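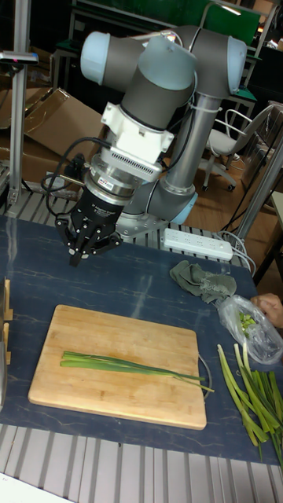
Spring Onions: Preparation, Bagging and Storage
Frequently Asked Questions

The following answers are provided for households and community kitchens receiving vegetables through the Sercombe Produce Scheme. They apply to all collections made from the Skumthorpe depot.

Are green onions, spring onions and salad onions the same thing?
For the purposes of the Scheme, yes. The names are used differently by growers and shops, but all three refer to onions pulled young and eaten with their leaves. Our order form uses "spring onions" throughout.

Which parts may be eaten?
The pale base, the stalk and the green leaves are all edible. Only the roots and any slimy or yellowed material should be removed. The pale end has the stronger taste and is generally cooked; the green tops may be cooked or added raw.

The tips of my onions are limp. Should I return them?
No. Thin leaf ends wilt sooner than the rest of the plant. Trim them off and use the remainder as normal. Bunches with a sour smell or soft, wet stalks may be returned to the depot for a replacement.

How should the leaves be laid out for cutting?
Lay the bunch across the width of the board with the leaves running in one direction. Long leaves may overhang the edge and can be drawn back as cutting proceeds. A bunch that is too thick to hold securely should be divided.

Should the stalks and leaves be cut together?
They may be, although most kitchens prefer to separate them. Stalks need longer in the pan, and keeping them in a pile to one side of the board allows each part to be bagged and labelled separately.

Is a wooden board acceptable?
Yes, provided that it is in good condition and is not also used for raw meat or fish. Wash the board in hot water and washing-up liquid after use and stand it on its edge to dry. Boards with deep cuts should be replaced.

When should the onions be washed?
Wash them whole, immediately before cutting, and dry them with a clean cloth or kitchen paper. Onions intended for the refrigerator and not for immediate use should be left unwashed.

What kind of bag should be used for chopped onions?
Any clean, food-safe bag that can be closed firmly. Clear plastic bags are convenient for checking the contents. Press out the air before closing and write the day of preparation on the outside.

Can chopped onions be frozen?
Yes. Spread the pieces on a tray until firm, then transfer them to a bag and return them to the freezer. They will lose their crispness and are best kept for soups, stews and omelettes. Thawing is not required.

Do you supply recipes?
Yes. Leaflet 33 covers soups and savoury pancakes, and Leaflet 26 covers relishes, including a charred onion sauce contributed by the Bañuelos kitchen. Both are available at the Skumthorpe counter, which is open on Tuesday from 9.30 am.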